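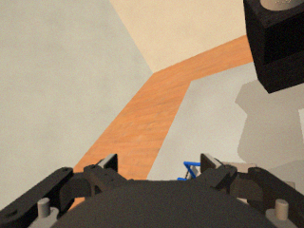

Author: research assistant, Skustidholm

4.2 What the open day taught us

I went into our March open day thinking the visitors would want to talk about speed. Nope! We ran the Wundby cell in simulation on the big screen, 138 people signed in, and what most of them asked me was how the arm knows where to let go. So I dropped my slides and we just let the demo loop (29 cycles before lunch, if you're curious).
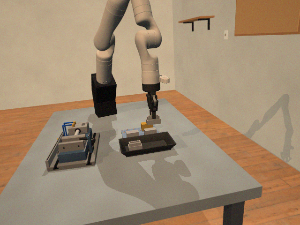 I'd kept two versions of the release step ready, the one from Medrano and our own, and I let people pick. They picked ours nearly every time, mostly for the slower approach, which I'd been planning to cut. It's back in the settings used in Section 5.

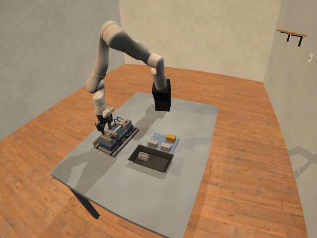
Figure 2. Simulated cell with the gripper lowered to the machine; blue plate and black bin at right.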